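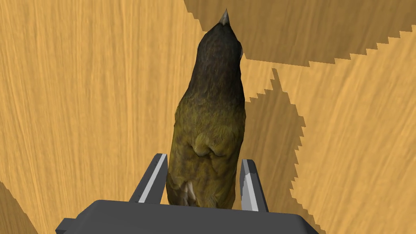

Ailsa Purves wrote back on the draft that the talk spends too long on the glass and too little on the lights. She is half right. The lighting part now comes before the retrofit part, and the optics are down to one slide.

Dated 2020-01-06. Talk length is 45 minutes including questions. Slide numbers are in brackets.

## [1] Opening

- Subject: small birds and windows at the Stademura building in Sindness.
- Name Panya Chuensuk as co-author. She did the window survey and drew the elevations.
- Say early that we are reporting one building. Anyone who wants a rate per city should read the published estimates, with their error bars.

## [2] Why birds hit glass

Two mechanisms. Keep them apart, as the fixes differ.

1. Reflection. By day, most glass seen from outside is darker inside than out. It returns sky and trees. A bird flies at the trees.
2. See-through. Corner glazing, glass walkways, and lobbies with windows on opposite sides. The bird sees the far side and takes the straight line.

A bird's eyes sit toward the sides of the head. Much of what it sees ahead comes from a fairly narrow overlap, and it has no reason to expect a clear solid object in open air. Do not go further into eye anatomy unless asked.

## [3] The building

Stademura has 615 exterior panes over six floors. The planting on the south side came up to the second-floor sills when we started. The north side faces the parking lot and has a glass stair.

Point at the stair on the elevation. It comes back on slide 7.

## [4] How the walks were done

- Same route each morning, clockwise, starting at the loading dock.
- Check the ground out to two meters from the wall, then the ledges.
- Log the nearest pane number, time, side of building, and condition of the bird.
- A walk with nothing found still gets a line in the log. Pause here. Missing zero days is the most common fault in records people send us.

Limits to state out loud: scavengers remove carcasses before the walk, cleaning staff sweep the main entrance, and stunned birds that fly off leave at most a smudge. All three push the count down. We did not correct for them. A correction needs a removal trial, with carcasses placed and checked on a schedule, and ours stopped in December with too little data to use.

## [5] Lights

This is the section Ailsa wanted.

Many songbirds migrate at night. Lit buildings draw them down, more so under low cloud, and they then spend the morning feeding among walls and windows. Light and glass are therefore one problem with a time lag in the middle. A building can be dark and still get strikes from birds its neighbor pulled in.

What was changed at Stademura:

- Stair lights moved to occupancy sensors.
- Roof sign on a timer.
- Blinds down on the upper floors at close of business, by request only. Compliance was poor and we have no good record of it.

## [6] Treatments

Show the two samples and pass them along the front row.

Vainio film: dots on the outside surface. Trurner panel: etched lines, factory made, for replacement glass only.

Markers go on the outside. Inside markers are hidden by the reflection in daylight, which is when most of the strikes occur. Spacing matters more than shape — small gaps, over the whole pane. One hawk sticker in the middle of a large window protects the area of one sticker.

## [7] What was treated

70 panes, all film, all on the north stair. The stair was picked from the log and from access: a lift could reach it without closing the street. That makes it a poor control design. Say so before someone else does.

Fewer strikes were logged at the stair in the following season. The untreated south side also fell, by less. The shrubs there were cut back in the same period, so the two sides cannot be compared cleanly.

## [8] Requests to the audience

- Number your panes before you begin.
- Record effort as well as finds.
- Check permit rules before picking up any bird, alive or dead.
- Send the raw log. Summary tables cannot be merged.

If time is short, drop slide 6 and leave the samples on the table by the door. Panya has the pane-numbering template and will take the questions on film cost.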